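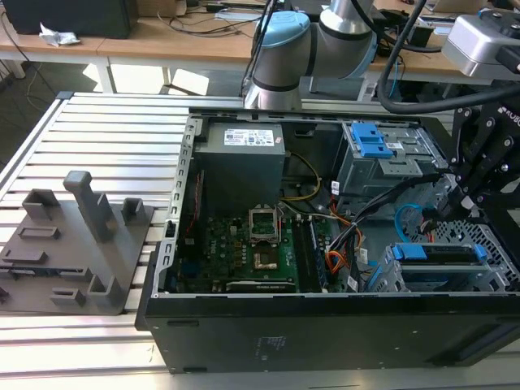
An Afternoon with the Woman Who Takes Computers Apart

Vlasta Matoušek has a rule about screws, and I broke it before I even had my coat off. I set my keys down next to one of her little tins, the tin tipped, and that was that. She didn't yell. She just slid the tin over to her side of the bench and kept talking, and I spent the rest of the visit with my hands in my lap like a kid at the dentist.

She runs the teardown bench at Zurnenel, the reuse shop out past the old feed store, and she has been at it for five years. Before that she fixed sewing machines for a living, and she'll tell you the two jobs are pretty close. "You open a thing up, you look at it for a while, and you try not to be the person who makes it worse," she said. "With a sewing machine it's lint. With a computer it's also lint, only darker."

I'd come to ask about old desktops, partly for this column and partly because I have two of them in my hall closet and my sister keeps threatening to put them out on the curb. So we started there. What should a person do with an old tower?

"First, don't put it in the closet," Vlasta said. (I hadn't told her yet!) "People keep them because the family photos are in there. Then it's ten years later and they don't remember the password, and they still can't throw it out. Get the photos off while you still know how to turn it on."

She likes to work with the case lying flat on its side and the side panel off, so she's looking down into it. Standing up, she says, everything is at a bad angle and you end up dropping things into the bottom. Laid down, it's more like a drawer. You can see the whole business in one go — power supply up in one corner, the board, the drives over on the other side — and you can decide where to start.

I asked whether she always starts in the same place.

"No, and I get teased for it. Dagmar is a memory-first person. Every time, memory first, like she's setting a table. I go for whatever is annoying me the most, and usually that's the cables."

Dagmar Vávra, who does the testing and was eating a plum a few feet away from us, did not look up. "She cuts the ties," Dagmar said. "All the ties, right away, and then it's spaghetti."

"It was spaghetti already!"

I will say, having now looked into the thing for the better part of an hour, that I'm with Vlasta on the cables. There are yellow ones looping down from the power supply, orange and black ones curving across the middle, a blue one doing its own thing by the hard drive. I asked what the colors meant and got a longer answer than I was ready for. The short version is that yellow from a power supply is normally twelve volts, black is ground, and you shouldn't go by color alone if you're about to do something you can't take back.

The blue plastic bits were my favorite. Vlasta's too, as it happens. They're the latches and handles on the drive bays, and they mean you can get at a drive without hunting for a screwdriver. "Whoever decided on that, I'd like to buy them lunch," she said. "If it's colored, you're supposed to touch it. My mother could take out that drive. She's never touched a computer in her life and she's proud of it."

And that brought us to the drive, which is what most people are nervous about. Zurnenel takes it out of every machine before anything else leaves the building. The ones in good shape get wiped, and the rest go in a locked bin and get shredded by an outfit called Stevon that comes by in September. If you want yours back, you can have it. Just say so when you drop the computer off, and they'll tape it in an envelope with your name on it. Last year they handled 700 machines, and Vlasta says 43 people asked for the drive. She thought that number would be higher. So did I, to be fair.

We moved on to the processor. The one that belonged to this computer was out, and the socket sat open with its metal bracket flipped up. I leaned in for a look and was told, nicely, to lean back out.

"You see that square? That's the part I worry about," Vlasta said. "You can be rough with the case. You can be a little rough with the drive cage. That square, you don't touch, you don't breathe on it, you don't point at it with a pen." I put my pen away.

She told me about a board she ruined in her first month by letting a sleeve drag across the contacts. It came out of a machine from a dentist's office, and it was a good one, and she still brings it up when someone new starts. There's a cardigan on a hook by the door that she isn't allowed to wear at the bench. Her own rule.
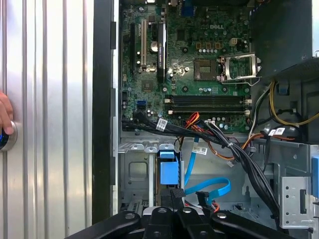

A fingertip on the button with the blue ring, next to the open Dell.

Then I asked what happens to everything once it's out, and she got a lot more cheerful. Memory gets tested and goes into other machines. Power supplies that pass Dagmar's tests go on the shelf, and the shop sells them for next to nothing. Boards with nothing left to give go to Halás, a recycler two towns over, along with any heatsinks too beat up to use again. Even the empty cases find homes. A man from Wummont, the garden place, took a stack of them last spring and grew lettuce in them, and then he brought her some of the lettuce.

"Was it any good?" I asked.

"It was lettuce," said Dagmar.

What about the little round battery on the board, the silver one like a big watch battery? I've wondered for years. Vlasta says it keeps the clock and a few settings going while the computer's unplugged, so if an old machine wakes up thinking it's the wrong year, try a new battery before you give up on it. She's rescued plenty of computers that way. One lady cried. It had been her husband's, and she'd been told it was finished.

I asked for advice for people who want to try this at home, and got it in pieces, between other things. Unplug it, and then go check that you unplugged it. Leave the power supply itself closed, always, no matter how curious you are. Touch bare metal on the case before you touch the board. Take a picture with your phone before you pull anything loose, and another one halfway through. Use a tin for the screws, with a lid, and keep visitors' keys away from it. (Point taken.)

And how long should it take? "Your first one, give it the whole afternoon," Vlasta said. "I can do one in 40 minutes if it's a kind one. Some of them aren't kind. If you're getting mad, go eat something."

I've since pulled both towers out of the hall closet. One is on my kitchen table, on its side, and I've got the panel off and an old cough drop tin standing by. The photos are next. My sister has been informed. Zurnenel takes drop-offs at the side door until four, and if you bring a monitor too, ring the bell first so Dagmar can come out and help you carry it.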